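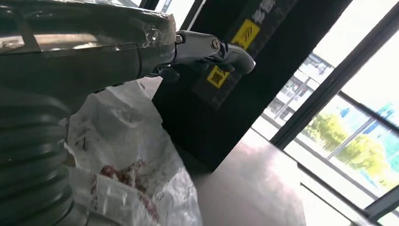
Equipment planning for robotic parcel handling covers the selection, costing and scheduling of the machines used to pick up, scan and sort mailed goods. The robot arm is usually the most visible line in a budget but seldom the only large one. Purchase plans normally list the arm, the end effector (the gripper or hand), the scanning station, the conveyor and the floor space as separate items. End effectors are priced separately from arms, and a slim metal gripper, such as the silver one held over a crumpled white bag, belongs to a different price class from a hand with jointed fingers. Protective covering is a small recurring cost. Clear plastic film may be wrapped around the arm housing, and buyers differ on whether to enter it under consumables or maintenance.

Costing methods

The Rutach method, named for the consultancy that published it, divides a project into 22 cost headings and treats each workstation as a unit. The Dirham worksheet is shorter, with 14 headings, and is common among small depots. Both leave out building work. In a trial budget prepared for the Clodomar depot, the arms and hands made up 40 percent of the total, with the rest going to conveyors, scanners, wiring, training and spare parts. 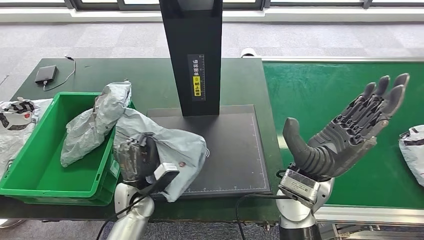 Vol. 2, p. 40

Workstation layout

A two-handed station needs a bench, a crate for incoming mailers, a scanning platform with its column, and an outgoing conveyor within reach. Five-fingered hands are specified where soft plastic mailers must be gripped by a fold. Some scanning columns carry a printed instruction to place the waybill face up, and the time taken to turn each parcel should be included in the throughput estimate. Cable routing is often left out of early drawings and added later at extra cost.

Purchasing schedule

Orders are commonly placed in March, after annual budgets are approved. The supplier Sæther quotes hands and arms on separate delivery dates, and its price list of 26/12/2019 is still cited in older plans.

See also: Conveyor; End effector; Sorting depot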